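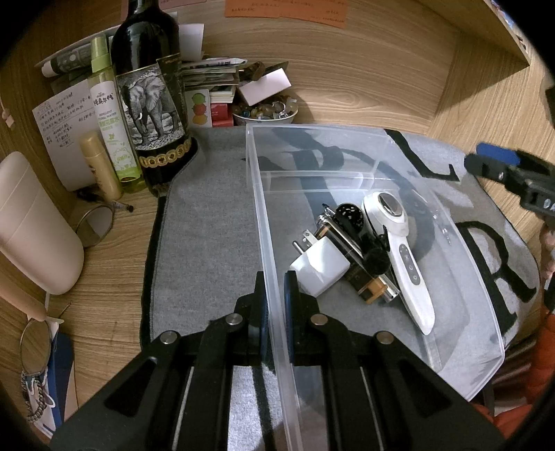
Chapter 7

Relics and the Trouble with Proof

Anyone who studies the cult of the saints has to decide early on how much to believe. The question comes up with miracles and with visions, but it comes up hardest with relics, because a relic is a thing. It can be weighed, moved, stolen, sold, cut in half and lost. It sits somewhere, and the place where it sits tends to shape what people think of it. Put a scrap of bone in a clear plastic storage box with a divider panel across the inside, set the box on a gray felt mat on a desk, and most visitors will see a scrap of bone. Put the same scrap behind crystal in a gold case, light two candles, and a good many of them will lower their voices. The bone has not changed. I start with this point because a great deal of writing on relics, both devout and hostile, slides past it. Devout writers tend to treat the hush as evidence. Hostile writers tend to treat the gold as fraud. Neither follows.

What is a relic, exactly? The usual teaching in Catholic circles sorts them by how close they come to the holy person. A piece of the body stands at the top. Next come things the saint wore or used, and after those come objects that have been touched to something in the first group. Students like this scheme because it is tidy and can be learned in a minute. It is also a fairly late way of putting things in order, and it should not be read back into the early centuries as if a widow at a martyr's tomb had it in mind when she lowered a strip of cloth onto the stone. She wanted something of the martyr to take home. As far as we can tell from what was written down, she did not think she was getting a lesser grade of anything.

7.1 What the sources tell us, and what they don't

Our written sources for relics fall mostly into a few kinds: lives of saints, accounts of a body being moved from one resting place to another (called translations), lists of treasures kept by churches, and collections of miracle stories. Each was written by somebody who wanted something. A monastery that wrote up the arrival of a saint's body was often in a quarrel with a neighbor over land, or trying to draw pilgrims away from a rival shrine down the road. That does not make the account false. It does mean you should ask who was meant to read it and what they were supposed to do once they had.

Take the stock story of the sweet smell. A grave is opened, and out comes a scent like flowers or spice. The body may be found whole. The bystanders weep. You will meet this scene so often in your reading that after a while you will stop noticing it, and that is the moment to be careful. Some students decide that because the scene is a formula, nothing happened. Others decide that because so many people wrote it down, something must have. A formula tells you what a writer thought his readers would expect. It is very good evidence for that. For what anyone smelled on the morning in question, it is poor evidence either way.

The lists are duller and in some respects better. A church list is usually just a run of names and containers, with a word or two about cloth or silver. Nothing is argued. But lists were copied, and copies grow. A line that reads "of the robe of" a certain saint in an early list may read "the robe of" that saint two copies later, with no sign that anyone meant to deceive. A tired clerk dropped one small word.

7.2 A case for practice: the Cledcombe finger

Throughout this chapter we will come back to one modest object, a finger bone kept in the parish church at Cledcombe and said to belong to a hermit who lived in the woods nearby. It has never been famous. It draws a small crowd on the Sunday nearest his feast in November, and otherwise it is left in peace. Its very smallness makes it useful to us. With a great shrine the paperwork is endless and the arguments have hardened. With Cledcombe you can read everything there is in an afternoon.

Zohreh Zarei's study of the parish papers, on which I lean heavily, found 69 mentions of the relic. Nearly all of them are receipts or notes of expense: wax, a new lock, a payment for mending the case. Only 3 say anything at all about where the bone came from, and those do not agree. One has it dug up beside the hermit's cell. Another has it given by a passing bishop. The third simply says it "was always here," a phrase that any reader of parish papers will learn to distrust.

Zarei is more generous to the bishop than I am. She argues that a gift from outside would have been an odd thing to make up in a village so proud of its own hermit. That is a fair point, and a common kind of argument in this field: the awkward detail is more likely to be true because no one had a reason to invent it. I would only say that we are poor judges of what was awkward to people so far from us. A bishop's gift might have been just the thing to boast about if the village over the hill had only a hole in the ground. Readers can weigh both views in the extracts at the end of the chapter.

7.3 Belief and the believer

There is a cheap kind of doubt that I hope this chapter will spoil for you. It runs like this: many relics were fakes, therefore the people who honored them were fools. Yet medieval churchmen complained about false relics themselves, and at length. Guibert of Nogent, an abbot writing in the early twelfth century, was scornful of rival churches that each claimed to have the head of John the Baptist. He did not need a modern historian to tell him that a man has one head. He kept his faith all the same, and saw no conflict between praying to a saint and asking hard questions about a bone.

There is an equally cheap kind of belief, in which every question is treated as an insult. It is often found in the small booklets sold at church doors, and it does the saints no favors. If a hermit's life was worth honoring, it was worth honoring for what he did, and a wrong label on a finger takes nothing from that. The church's own rules on relics ask for some kind of warrant. Those who wrote the rules evidently thought that asking was allowed.

None of this settles what a relic does for the person kneeling in front of it. History is badly equipped for that question, and a historian who claims to answer it should be read with one eyebrow up - as should one who claims the question is empty. What we can do is trace how objects moved, who paid for them, who doubted them, and what words were used at each step.

The next section takes up the trade in relics during the Carolingian period, when bodies were brought north from Rome, some by permission and some by night. Before going on, read the first two Cledcombe extracts and note down every verb that describes how the bone came to be where it is. Keep the list. You will need it when we get to theft.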